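Reparieren statt wegwerfen: Junia lädt im April zum Werkstattwochenende ein

Mit großer Freude (und, zugegeben, etwas Lampenfieber) öffnet der Verein Junia im April zum ersten Mal zwei Tage lang seine Türen für alle, die einen alten Rechner zu Hause stehen haben und sich einfach nicht von ihm trennen mögen.

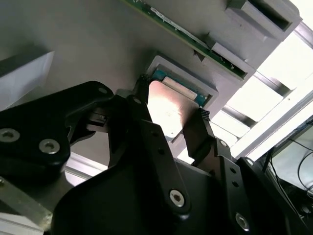 An 12 Tischen wird gemeinsam geschraubt, gereinigt und aufgerüstet, und Kaffee gibt es selbstverständlich auch. »Wir freuen uns über jedes Gerät, und über die Geschichten dazu fast noch mehr!«, sagt Lempi Ojala vom Verein. Anmeldungen nimmt Hemant Katiyar ab Mittwoch, 28. März, entgegen.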